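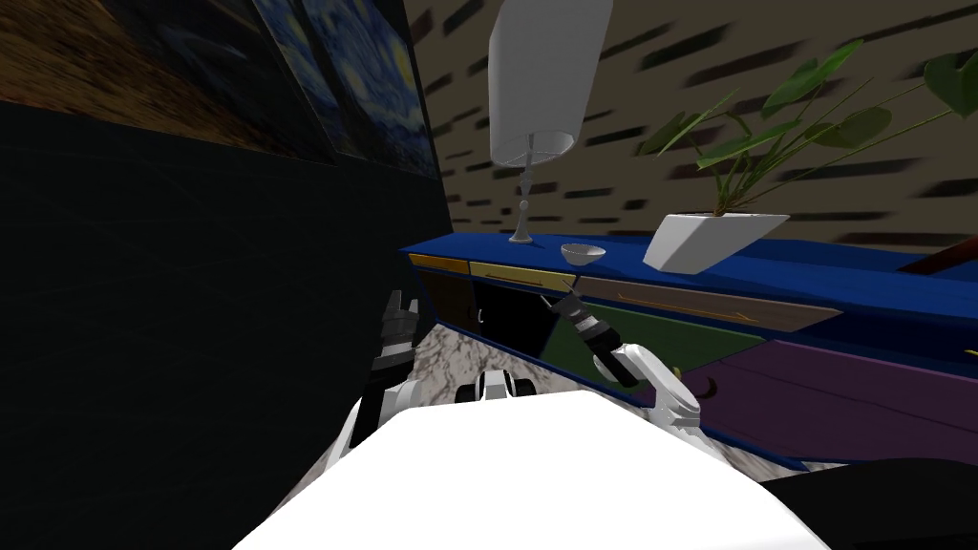
My aunt Wenche Myklebust left me 17 jars of buttons and a piano I can't play. The buttons I understand. She sewed, badly, for 60 years, and never threw away a shirt without robbing it first.

The piano is a Vellden, serial number 3515, which I know because the tuner read it out loud in the voice doctors use. Leif Holmgren has been tuning pianos in our town since before I moved here. He played one chord, took off his glasses and asked if I was sentimental. I said I was told I could be. He said that would be over 2000 dollars, then, and we both looked at the rug for a while.

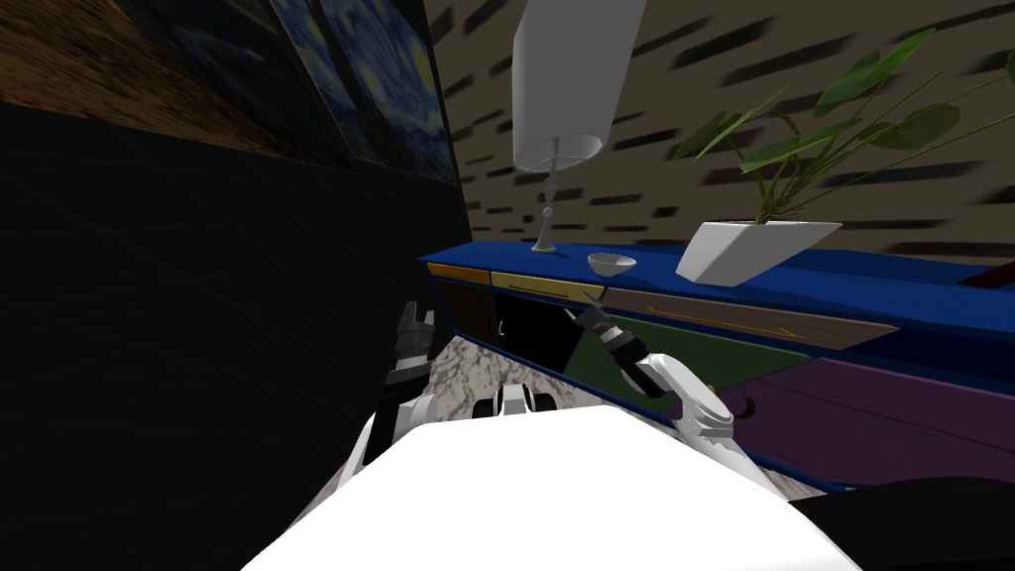 So I'm taking lessons. My teacher, Idun, has three students older than me and a great many who are eight, and the eight-year-olds are ahead. One of them plays right before me and leaves the bench cranked up to her height - I have decided this is a tactic. I've been on the same page of the same waltz since June. My left hand treats it as a rumor.

My wife says it's coming along. She says it from the garage.

Anyway, if anyone wants buttons, write to me. I have a lot of brown.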